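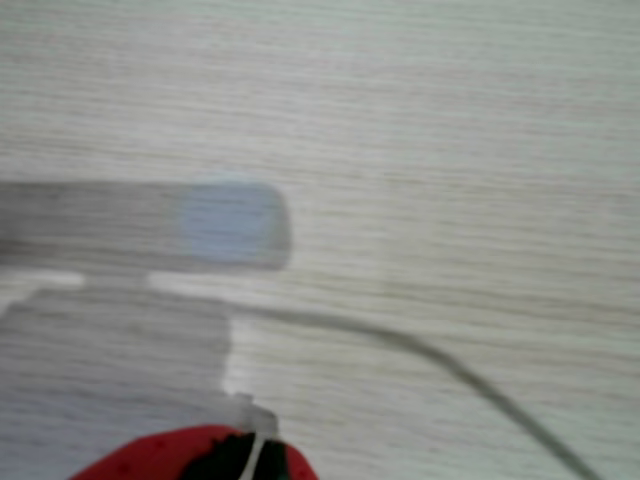
Laltness_Desk wrote:
The Laltness office asks members for their views on the reporting of suspicious mail. Since August, our filter, supplied by Prenar, has released quarantined messages to staff in a daily digest. Of the 1439 messages held last month, 16 were genuine, and five of those were password reset notices that staff had deleted unread. We wish to know whether other offices permit users to release such messages themselves. Above is pale gray wood grain, badly blurred, with a pale blue oval toward the right end of a gray band. The notice template we are considering for genuine mail has a plain header in soft lettering. One reviewer thought a header that soft would itself be taken for a forgery. Comments on that point are also welcome.

funelville_it wrote:
We do not permit release by users at the Funelville office. All requests go to the service desk, where the sender's domain is checked before the message is passed on. The delay is usually under an hour. Password reset links have often expired by then, and the user must request a new one. We consider this acceptable.

quarantine_clerk wrote:
I must disagree with the previous reply. A reset notice that reaches the user after the link has expired is of no use, and the user learns to go around the filter. Our policy allows release by the user if the sender is on an approved list. The list is reviewed each August.

funelville_it wrote:
An approved list is only as sound as the checks behind it. Display names are easily copied. May I ask whether your list matches on the display name or on the signed domain?

quarantine_clerk wrote:
On the signed domain. Messages that fail the signature check cannot be released by anyone outside the security team.

Phuthong_Admin wrote:
The Phuthong branch serves 2000 mailboxes and could not staff the arrangement used at Funelville. We follow the approved list method. With regard to the header, I would advise removing it. Our notices are sent as plain text with no links, and staff are told to open the portal from their own bookmark.

Laltness_Desk wrote:
Thank you for these replies. The header will be withdrawn. We are not yet persuaded on release by users, and would be grateful if quarantine_clerk could post the wording of the policy, in particular the section on shared mailboxes.

quarantine_clerk wrote:
Shared mailboxes are excluded at present. I will post the text once our records office has cleared it.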